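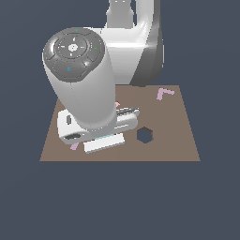 Shape board task: revised instructions for demonstrators

From: Giorgia Donati
To: Kistholm demonstrations list
Date: 17 February 2019
Subject: Re: Shape board task, where a demonstration should begin and end

Dear colleagues,

Following Remo Testa's message, which is reproduced at the foot of this one, the Geltement group has reviewed the instructions for the shape board task in the simulator. The points below replace section 2 of the present document. They apply to all sessions carried out by remote control. Sessions in which the real arm at Hutier is guided by hand are covered separately, and Andri Eberhard will write to the list about those.

Start of a demonstration. Recording begins when the demonstrator takes control of the arm and not when the arm first moves. Several contributors have been trimming the opening seconds before upload. Please stop doing this. The short hesitation before the first movement is needed for the timing analysis, and it cannot be restored once removed.

Approach. The hand should be brought to a position over the chosen piece with the fingers open, and its rotation corrected there before it is lowered. Demonstrators who lower first and turn afterwards tend to push neighbouring pieces across the board. With the cross in particular, the arms leave more than one sensible grip. Either is acceptable, but the same demonstrator should keep to one throughout a session.
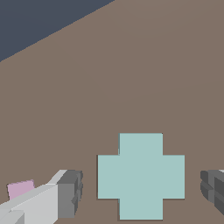
Rendering: Giorgia Donati, Geltement

The gap on each side of the piece need not be equal before the fingers close. We have had questions on this, and a few demonstrators have spent a long time centring the hand exactly. A modest difference, as with the teal cross in the view reproduced here, is no ground for rejecting a recording. What matters is that neither finger comes down on top of the piece.

Failed grips. If a piece slips, carry on and try again within the same recording. Up to 2 further attempts are allowed; after that, release the piece, raise the hand clear of the board and end the recording with the mark "incomplete". Incomplete recordings are kept. They are not counted against the demonstrator — this was agreed last April and has not changed.

Views. Guido Gentile has asked that demonstrators use the close view for alignment and the wide view for everything else. The close view shows very little of the board, and long movements made with it alone have been jerky. The wide view has its own weakness, in that the hand can hide part of the board. Please switch between them as often as necessary. Switching is logged automatically and requires no note.

End of a demonstration. The hand is to be raised and held still for about 10 seconds before control is released. The board should be left as it is. Pieces that have been disturbed along the way are not to be tidied, even where they lie at an angle or near an edge.

Contributors using the older Cocco hand controller should note that its rotation is reversed in the current release. Mizanur Matubbar has prepared a settings file, available on request.

Comments on the above should be sent to the list and not to individual members of the group.

With kind regards,
Giorgia Donati
for the Geltement group
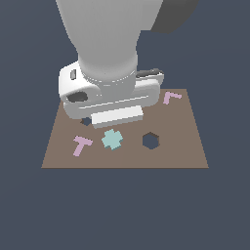 Remo Testa wrote:
> Dear all,
>
> I should be grateful for a ruling on two matters before
> our next block of sessions.
>
> The instructions say that a demonstration ends "when the
> task is complete". Some of our demonstrators release
> control the moment the fingers open. Others lift the arm
> away first, and one returns it to its starting position.
> The learned policy copies all three, and at times stops
> with the fingers still around the piece.
>
> Secondly, may a demonstrator straighten a piece that has
> been knocked aside? Ours have been doing so out of
> courtesy to the next person — though the scene is reset
> in any case.
>
> I would prefer one rule for all sites, whichever it is.
>
> Remo Testa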